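Ticket 246: Arm stops short of basket during open day demo
Queue: Demo room / humanoid

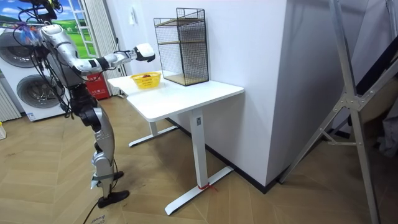
Left end of desk, gripper raised, yellow basket and mesh rack on the tabletop.

Reported by: Assunta Marras
Priority: 2
Status: Closed, one follow-up open

Summary
Pick routine from the Kadis task set halts before the descend step. Arm holds position with the gripper in the air and the operator console shows "target outside reach envelope." No fault light, no joint overtemp. Robot stays standing and balance is normal.

Impact
Morning group saw two halted runs. Afternoon group is due at 1:30. The visitor program lists basket pick and shelf place, so skipping the task is not preferred.

Log

9:40 — First run with visitors. Halted before descend. Cleared from console, arm returned home.

9:52 — Second run, same halt at the same step. Switched to the standing and waving program for the rest of the group.

10:25 — Restarted the Drolow planner only. No change.

10:40 — Full restart of controller. No change. Homing offsets for the arm read the same as in the October calibration.

10:55 — Ran the arm through the pick path with the target check disabled and nobody inside the tape line. Motion is smooth. Joints are not the problem.

11:10 — Compared the stored desk pose with a tape measure. Stored pose puts the left edge of the desk 70 mm closer to the robot than it is. Buzatu confirmed by phone that the planner does not correct desk pose from the camera when "fixed furniture" is set. It was set.

11:20 — Asked the setup crew. Desk was pushed back toward the corner last night to mop and was not put back on its marks.

11:35 — Left the desk where it is and re-taught the pose using the 4 corner points. Saved as a new profile. Old profile kept.

11:50 — Test runs with the new profile: descend, grasp and lift all completed. Shelf place completed on the lower shelf. Middle shelf not tested.

1:30 — Afternoon group. Basket pick ran for more than an hour on and off with no halt. One grasp missed, retry succeeded. Not related to this ticket.

Root cause
Desk moved after calibration, with fixed furniture mode enabled.

Resolution
New desk pose taught and saved. Bronix startup checklist now has a line for measuring desk position before the first run.

Follow-up
Console message gives no distance value. Request sent to Drolow to print the overshoot in mm. Middle shelf test to be done before the next visit — assigned to A. Marras.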